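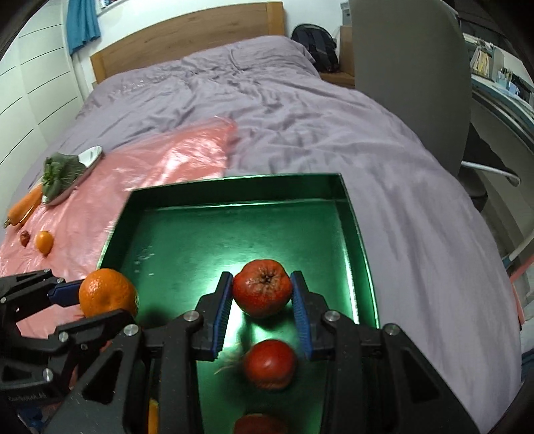 Lavender duvet, oak headboard: a bedroom is a good size of room to start with.

Home Guides Candles Diffusers Refills Contact

Making your own reed diffuser
by Sebastian Costache

A reed diffuser is a bottle of scented oil with some sticks in it. I mention this because the price of a new one suggests it may also contain a small pension. The shop in Rolbridge sells a very pretty one, and I bought it three times before I read the back of the box and felt foolish.

You can make one at the kitchen table in less time than it takes to choose one. The waiting comes afterwards.

What you need

A glass bottle with a narrow neck. The neck matters more than the bottle, as a wide one lets the oil wander off into the air and you'll be refilling it constantly. I use an old Funari bottle with the label soaked off. Jam jars are hopeless, however charming they look with string round them.

Diffuser base. I get mine from Smits, where it is item 2831 and lives at the bottom of the page underneath the things they would prefer you to buy. People will tell you to use baby oil or whatever is next to the cooker. It's too thick, it creeps up the reeds like a commuter up a broken escalator, and then it stops.

Fragrance oil. Buy one that says it is suitable for diffusers. Some of the ones made for candles sulk when they aren't heated.

Reeds. Rattan ones, which have tiny channels running from end to end. Barbecue skewers have none, and will stand in your oil looking like reeds and doing nothing. Zovotik sells rattan in bundles of 11, presumably to annoy people who like even numbers.

Kitchen scales, a small jug you don't plan to drink from, gloves and a lot of kitchen roll.

Mixing it

1. Wash the bottle and let it dry completely. Leave it overnight if the neck is very narrow. Water and oil will not make friends however long you shake them.

2. Cover the table. Fragrance oil takes the finish off varnish and will have a good go at paint and plastic too. I have a ring on the sideboard that I now keep a bowl over.

3. Put the jug on the scales and set them to zero. Pour in the base first, nine parts by weight, then add 2 parts of fragrance. If your oil came with its own instructions and they give a lower limit, do what they say and ignore me.

4. Stir gently until you can't see any streaks. Your nose will have given up by this stage, so don't judge the strength now. Go outside for a bit, come back, and resist adding more.

5. Pour it into the bottle through a funnel, stopping well short of the neck. The reeds need room, and so does your sleeve.

6. Put in half the reeds. Wait an hour, take them out, turn them over and put them back. Gloves on for this. The smell stays on your fingers through several washes and at least one sandwich.
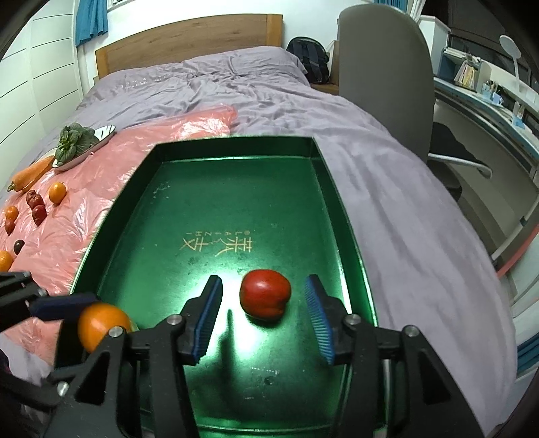
A red apple on a green metal tray.

Where to put it

Somewhere people walk past, so the air gets stirred a little. Keep it off radiators and sunny windowsills, where it will smell wonderful until it's empty. Keep it away from candles as well, and out of reach of children, cats, dogs and visitors who pick things up to see what they are. The oil shouldn't be swallowed by any of them. If it is, ring for proper medical or veterinary advice and have the bottle label to hand.

In a bedroom, go easy. A scent that seems delicate at teatime can feel like a department store at 2 in the morning. Three or four reeds will do, and you can always add another.

When it stops smelling

First ask somebody who has just come in. You may simply be used to it. If they can't smell it either, turn the reeds. If that does nothing, the reeds are probably clogged with dust and want replacing, even when there's plenty of oil left. Don't wash them. I tried it, and ended up with a bundle of damp sticks and a scented sink.

Use new reeds when you change fragrance, too. My fig and my peppermint shared a set all through May and the result smelt of toothpaste for badgers.

Leftover mix keeps well in a dark bottle with a tight lid. Label it. Don't pour any down the sink; soak it up with kitchen roll, bag it and check what your council wants done with it.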